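Gripper width from two markers

February 8, 2021

I spent most of this week rewriting the width estimator in Tralik. The old version took the pixel distance between the two finger markers and pushed it through a lookup table. It worked until the lens was refocused, and then every width came out slightly wrong.

The new one solves each marker's pose separately, using the fisheye intrinsics, and takes the distance between the two origins along the gripper's closing axis. Calibration is a single offset, recorded with the fingers shut.

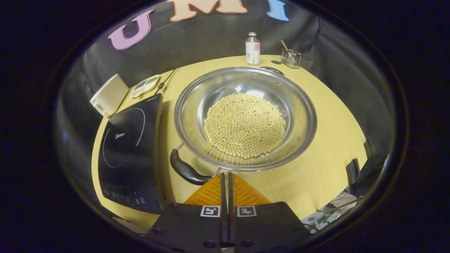 Missing detections are the remaining problem. Glare off polished metal upsets the adaptive threshold, and one marker can vanish for several frames. If the other is still visible I mirror its position about the centre line — the fingers are mechanically coupled, so the error is small. If both go, I interpolate, up to a limit of 90 ms. Longer gaps are flagged and the segment is dropped.

Stefaniia Hrytsenko wants the limit moved into the config file. Fair enough. I still need to rerun the 3000 frames in the regression set before merging.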